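Onbridge sets out its approach to escape of water claims

Escape of water remains the most frequent cause of household claims at Onbridge, and the mutual has spent much of the year revising how it handles them. Treasa Fitzgerald, Head of Property Claims, discussed the changes at the firm's offices on the eve of its autumn members' meeting.

Onbridge settled 2,235 such claims in its last financial year. Ms Fitzgerald said that the number itself was less of a concern than the length of time many of them stayed open.

"A burst pipe is a simple event," she said. "The drying, the stripping out and the redecoration are where a claim slows down. Our members were waiting for one contractor to finish before the next had even been booked."

Under the new arrangements, in force since June, a single claims handler keeps the file from first notice to final payment. Repairs costing less than the approval limit may be agreed by telephone, and a surveyor from Aubert attends within 20 days where the damage is more serious. 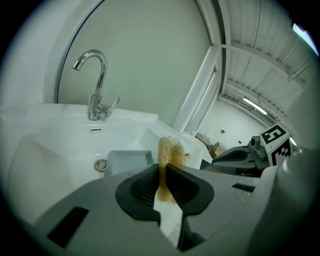
Premiums and excesses

Ms Fitzgerald confirmed that the standard escape of water excess would not change at the next renewal. She declined to give the same assurance on premiums, which are set by the board in the new year.

"Building costs have risen and we have to reflect that," she said. "I would rather say so plainly now than have members read it first in a renewal letter."

Fiachra Foley, the mutual's underwriting manager, added that unoccupied homes would be looked at separately. Cover for leaks is at present withdrawn after a property has stood empty for 30 days — a term that Mr Foley described as "poorly understood, and in our view poorly worded". A revised clause is being drafted.

Asked whether leak detectors would become a condition of cover, he said that there were no plans to require them. A trial involving 101 households is still under way, and its findings will be reported to members in due course.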